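ok so I have finally done something about my work table and I need to talk about it, sorry in advance, this is going to be a long one

background for anyone new: my table is a light wood one I bought secondhand, and I love how it looks and I hate working on it. every pen goes through the paper. glue gets into the grain. I cut a birthday card on it in September and there is now a very straight line in it forever

so the plan was a big white board laid flat over the top. no screws, no legs, no commitment. if I hate it, it goes behind the wardrobe and we never speak of it again

Precious Manalo (some of you know her from the paper swap) has had one for ages and told me matte, matte, matte, do not let anyone sell you glossy. she had a glossy one first and said it was like working on top of a lamp

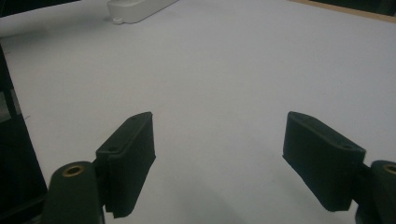 and the glare thing was my biggest worry by far! I get a lot of daylight in the afternoon and I was already squinting at white paper on pale wood. white on white sounded worse. it isn't. my eyes were fine after two hours of cutting, and with the old setup I'd have had a headache by the first tea break

what IS harder is finding white things on it. I lost an eraser for most of a morning. I lost a label that I was looking straight at. Keith Pearce says get a gray one and stop complaining, but Keith also keeps his scissors in a shoe so I'm taking that under advisement

size, because three people have asked already: measure your table and then go a bit smaller. I wanted to go right to the edges and I'm glad I got talked out of it. you want a bit of wood left to put your fingers on when you shift the board, and mine gets shifted a lot

price: I paid 40 for mine at Rivadeneira, offcut bin, already squared up. the same thing cut to order was 60 and I'd have had to wait for it. always ask about the offcut bin. they don't put it on the website, you have to go in and look slightly lost

I did look at the Trurska desk toppers too and they're lovely, rounded corners and everything, but they only come in a sort of oatmeal and I had my heart set on white. maybe for the bedroom one day

then power, my nemesis. the nearest wall socket is behind the table and low down, so every time I wanted the glue gun I was on my knees on the carpet with my head under there

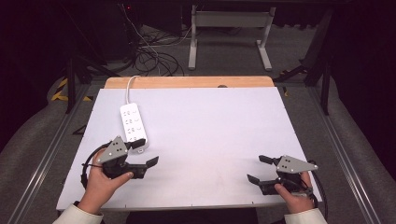
I went back and forth on where the power should live. under the table is neat and useless, I tried it for a month and used it maybe twice. clamped on the side, I kept catching it with my hip. so for now the strip just lies on top of the board, over to the left, at a slant, with the cord going off over the back edge of the table. it's not pretty but I can reach every socket sitting down, and I'd forgotten what that was like

(yes I know, the slant. I straighten it, I plug something in, it's slanted again. I've made my peace)

someone is going to say cable clips and I have a packet of them! Dultis, the sticky-backed ones. I haven't put them on yet because I don't fully trust where I've put the strip and those things do not come off nicely. ask me how my old bookcase is doing

my one real tip: put something grippy between the board and the table. I used shelf liner, the bumpy kind, cut into strips and laid front and back. before that the whole board crept toward me every time I leaned on it. two strips did it, no need to cover the entire underside like I did the first time and then had to peel up

cleaning: damp cloth. pencil comes off with a normal eraser. marker I don't know yet and I'm too scared to find out. if any of you have got marker off a matte board without leaving a shiny patch please tell me what you used

still to sort: somewhere for the paper trimmer, and a lamp, and whether I need a cutting mat on top as well or if that's just putting a hat on a hat. Precious says mat. Keith says cut straight on the board and flip it over when it's wrecked. I kind of hate that he might have a point

anyway that's the table. I've got a stack of envelopes to fold before dinner so I'm going to go and do that, but put your questions below and I'll get to them tonight – especially if you've found a trimmer that doesn't eat half the surface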